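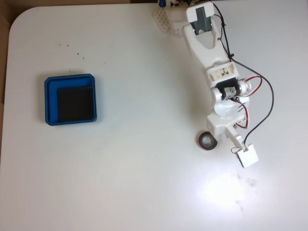 According to one reader of the Trendari line guide, the Firkus branch "never had a timetable worth the name, only a list of hopes," and the surviving papers do little to refute it.

The Firkus branch is a single-track freight line running from Trendari yard to the quarry sidings at Lazarević. It is often said to be 64 miles long, a figure that seems to include the yard tracks at both ends. The line has 3 passing loops, of which 2 are long enough for a full stone train.

Company literature claims the branch opened on 15th May with through service to Aten. No train register supports this. The first entry for Aten is from the following January and records 8 empty hopper cars, with no locomotive number given.

Claims that the line once carried regular passenger trains should be treated with caution. They rest on a single ticket, which names no class or fare, and on a platform at Firkus that may have been built for loading cattle. Later guides repeat the story without adding a source.

See also: Aten Junction; Lazarević quarry sidings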